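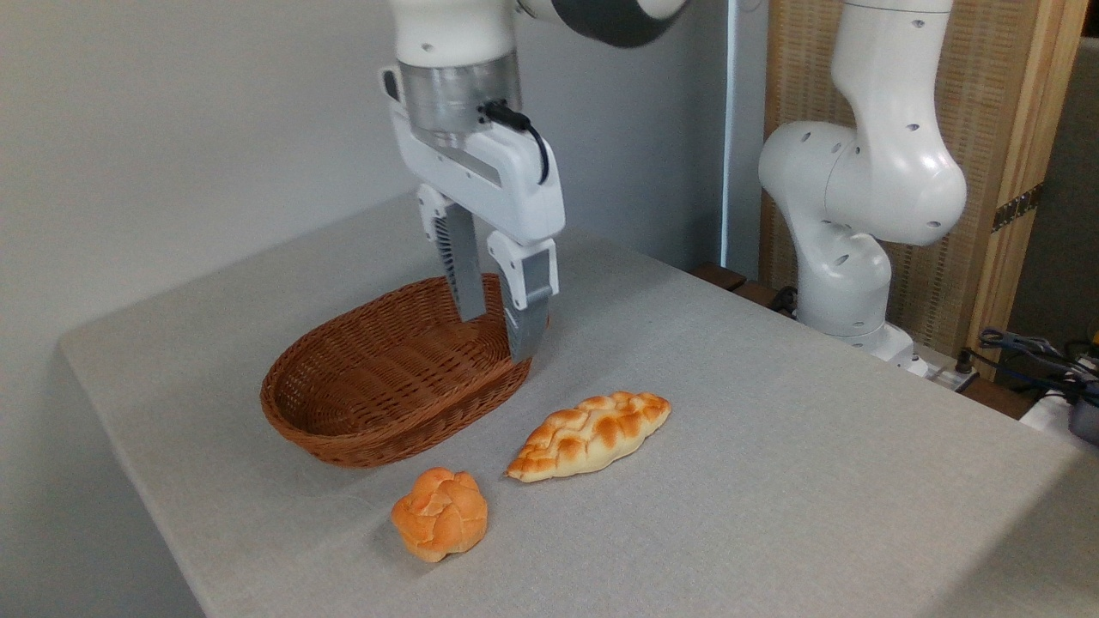 **BALLARAT, Vic., October**

**Renters' group questions Warkard's "free" laundry upgrade**

The Mendes Street Tenants' Association has asked Warkard Property to explain why a shared laundry advertised as free will add $30 a month to the rent of all 88 flats in its Prastum building.

Residents were told in writing that the new washers and dryers, supplied by Muvex, would come at no cost. Three weeks later a "building services adjustment" turned up on their statements.

"They say the two things aren't connected," said association president Humaira Naqvi. "Perhaps they aren't. We'd like to see the invoice before we take their word for it."

Warkard has claimed the machines will save each household $144 a year. The association has asked twice how that figure was worked out and is yet to get an answer. At $30 a month, tenants would be well behind even if it were right.

Tenants can bring their statements to a meeting in the ground floor lounge on Tuesday at 6.30 pm. Warkard has been invited.

Media contact: Elaheh Alipour, Mendes Street Tenants' Association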